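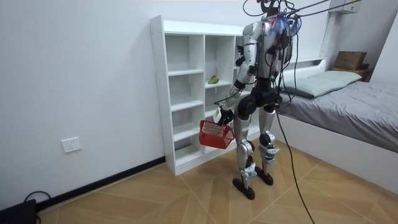

Front page > Comment > House and Home > Spare parts

Keep the parts as long as you keep the name

Mwajuma Kirui
May 2008

Last December a small plastic peg broke in my chest of drawers. It was the peg that holds the runner of the second drawer at the back, and once it had gone the drawer dropped at one end and would not shut. The chest is a Tara, made by Kulton, and I had owned it for six years. There was nothing else wrong with it.

I rang the shop where I bought it, which is Quaye in Dirnmont, and asked for a new peg. The man there was polite. He said they did not keep pegs. I asked if he could order one from Kulton and he said he could order me a chest of drawers. I asked if they still sold the Tara and he said they did, in three colours, and that it was one of their better sellers. So a lorry was bringing pegs to Dirnmont every week, sealed in bags inside flat boxes, and there was no way for me to have one of them without buying the rest.

I wrote to Kulton. A letter came back after a month to say that the Tara range had been "updated" and that fittings for the earlier version were no longer held. They enclosed a catalogue.

My view is a simple one. A firm that sells furniture under a name should go on selling the small parts for it as long as it uses the name, and for 15 years after it stops. It should be the law, and I do not think it would be a hard law to write.

The usual answer is that the furniture is cheap and people do not expect it to last. I have heard this from people in the trade and from people who have no connection with it at all. I don't believe it is true of most buyers. A chest of drawers that costs a week's wages is not cheap to the person whose wages they are. People on tight money are the ones who most need a thing to last, and they look after it as well as anyone else does. My mother had a sideboard bought on the never-never before I was born, and it went through four houses. When a hinge failed she took it off, walked to the ironmonger and came home with the same hinge. She did not think of herself as someone who did repairs. It was just shopping.

That sideboard used ordinary hinges and ordinary screws, and this is the part that has changed. The hinge in a modern cupboard is often made to one firm's own pattern, with its own spacing and its own clip. The dowels are a size you can buy anywhere, but the cam locks may not be, and the little brackets and runners and shelf pins hardly ever are. I have held two shelf pins side by side that did the same job in two bookcases, and one would not go into the other's hole by the width of a fingernail. I can see no good reason for it. If there is one I would like to be told.
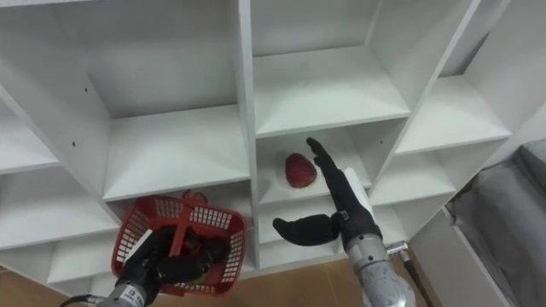
White shelving with open square cubbies.

There is an ironmonger left in Dirnmont and I took my broken peg to him. He has drawers full of bits going back to before he had the shop. He tried me with six different pegs on the counter, and the nearest one needed filing down. He charged me 99 pence for it. I filed it at the kitchen table and it held until February, when it split along the side I had filed. The drawer now rests on a folded piece of card, and I keep tea towels in it because they are light.

I tell this at length since it is the sort of story people wave away. It is a peg, they say. But I would ask them to go and look at what is left out for the council to collect on any street at the end of a month, when people are moving out. A good half of it, where I live, is furniture with one thing wrong. A wardrobe with a door off. A desk missing a foot. A bed frame that is sound in every board and has lost the bracket at one corner, and without the bracket it is firewood, and poor firewood too, as the boards are full of glue. We pay through the council tax to have it taken away. The firm that saved itself the trouble of a shelf of brackets pays nothing towards that.

Some firms do better, and it should be said. There are makers who put a number on each fitting and print it in the leaflet, and if you ring them the part comes in the post, sometimes free. So it can be done. When I put this to a friend who used to work in a furniture warehouse she said it was a matter of space: every part has to have its place, somebody has to be paid to find it, and the sums don't work on something that costs pennies. I accept that. I would happily pay two pounds for a peg and another pound for the stamp and the envelope. I was never given the chance.

She also said that people lose the leaflet. They do. I had kept mine, in a folder with the guarantee for the boiler, and it did not help me, as the fittings in the drawing are labelled A to K and the letters mean nothing to anyone outside that one sheet of paper. A number stamped on the part itself, or printed inside the back panel of the furniture, would cost next to nothing. We ask it of car makers. We ask it of the people who make washing machines, and a washing machine is a good deal more complicated than a chest of drawers.

There is an argument against me that I take more seriously. It says that if you make firms hold parts, you make them slow to change anything, and some of the changes are improvements. The new Tara may well have a better peg. I expect it does, considering the old one. But a firm that changes a peg could be asked to make sure the new one fits the old hole, or else to keep a few boxes of the old ones by. If that makes it think twice before altering a fitting for no reason, I would count that as a gain.

The other thing I would like is for shops to take some of this on. When a customer brings back a chest with a split side, which must happen often, the shop sends it off to be scrapped. Everything else in that box is good. There are pegs in it and runners and handles and a full bag of screws. Quaye has a yard at the back and I have seen the returned boxes stacked in it, under a sheet. I asked the man whether I might look through one and he said that they belonged to Kulton and he was not allowed to open them. He didn't look pleased about it himself.

I know there are people who have given up on all this and buy second-hand, the old heavy stuff with brass screws. I would do the same if I had the stairs for it. Ours turn twice and the landing is narrow, and flat boxes are the only furniture that has ever gone up them without a row. Plenty of people in flats and terraces are in the same position. Flat-packed furniture has been a good thing for them -- it has been a good thing for me -- and I am not asking for it to go away.

I have written to our MP, who replied that she would pass my letter on. I have also written to Kulton a second time, asking who made the peg for them, so that I can write to that firm instead. If any reader has the older Tara, the one with the round handles, and is throwing it out, I would be glad to come and collect the back runners. I need the left one most.

Recent in Comment
Why the swimming baths should open earlier
In favour of the long bus route
Paint tins and what to do with them
A word for the corner ironmonger
Letters: school dinners again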